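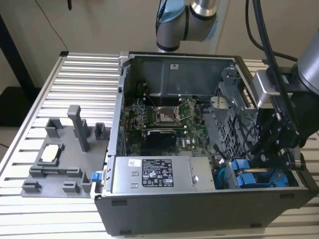
Ticket 871, Namley tower won't POST

Okay, so the case is open and on its side, and I've got the socket lever up! Still no beep when I last tried it (fans spin, then it quits after 6 seconds). Els, did you ever hear back from Broson about the board? 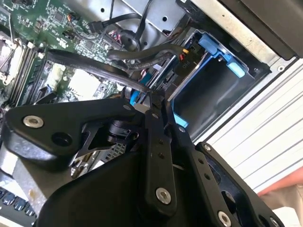
1 min read

Reseating the memory is next, one stick at a time, then I'll swap the power supply if that's no good. Updating this at 19:30, so please leave the ticket open!

Maarten Kramer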